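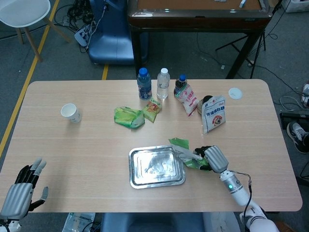 Clear the table first. Then argue with me.

I've been saying this to people for years and mostly get a shrug. A table is for eating at, or working at, or laying out a jigsaw. It is not a shelf. But walk into any break room or shared kitchen and there it is, the half-finished water bottles, the bag of sugar, wrappers from whatever got eaten standing up. A lid. Always some lid.

Javiera Yáñez wrote in her June column that a bit of mess is a sign of life and we should all relax. I like her column. I think she's wrong on this one. The mess she means is a kid's drawing and a bowl of oranges. The mess I mean is three bottles with an inch left in each and no one willing to say whose.

My fix is dull. One tray. Metal if you can get it, with a rim, something that wipes down in two seconds. Trash goes on the tray, tray goes to the bin, tray comes back. No walking back and forth with one wrapper at a time and giving up after the second. We started doing it at the Firavthorpe office and the table has been usable at lunch most days. Most. Fridays are still bad.

Dardo Henríquez says a tray is just a smaller mess with edges. Fine, yes. Edges are the whole idea Dardo. You can pick up a thing with edges.

And the sugar. Sugar does not live on the table. I know it's handy for the coffee. Put it in a jar with a lid, put the jar in the cupbord, get it out when you want it. An open packet gets knocked over sooner or later and then you're finding grains under your sleeves until spring. Same for bottles, finish it or pour it out. Writing your name on it does not count as a plan.

I don't want a spotless room. I've worked in one, it was miserable, you felt guilty putting down a pen. I want a table with enough space for a plate and two elbows. So tonight, before you turn the lights off, go get teh tray.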